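Sticking drawers on wooden runners, wax or replace?

nsoftic
Chest of drawers, solid wood, waxed wooden runners, no metal slides. Two of the drawers bind in humid weather and free up in winter. Indoor humidity runs from 32 percent in January to well over 50 in August. I have sanded the sides once with 200 grit and rubbed them with candle wax. It lasted 5 weeks. Before I take off more material I want to know where the contact is.

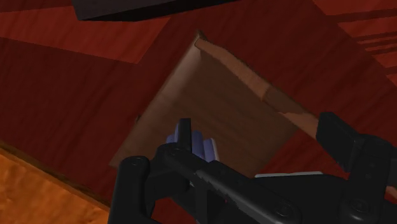 The binding starts in the last third of travel when closing. The drawer racks slightly to the left and then stops. Pulling it back and pushing in the middle gets it home.

leena_o
Racking on closing is usually a side clearance or guide problem. Sanding the sides makes racking worse, as the drawer has more room to turn. Rub soft pencil on the guides, cycle the drawer ten times, and look for the transferred marks.

Esko Oksanen
Disagree in part. If it frees up in winter, the wood is moving and the fit is too tight for summer. Height matters more than width here. The sides swell across the grain, so a side 38 mm taller than its neighbor moves more and binds first. Check the top edge against the kicker.

nsoftic
Pencil test done. Marks on the top edge at the back and on the left guide. So both of you have a point. I plan to plane the top edge and leave the sides alone. 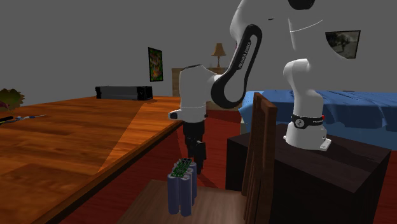 Joonas Hyvönen: take it down in August, when the wood is at its widest. Plane it in April and you are guessing at how much to leave.

leena_o
You can plane it in April if you measure the humidity and allow for the difference. Waiting four months with a stuck drawer is not a method. I would also shim the left guide with veneer before touching the plane.

Esko Oksanen
Shim second. Change one thing, test, then change the next. And use paste wax. Candle wax gets draggy with dust.

nsoftic
Plane first, then shim if it still racks. Will post the August result.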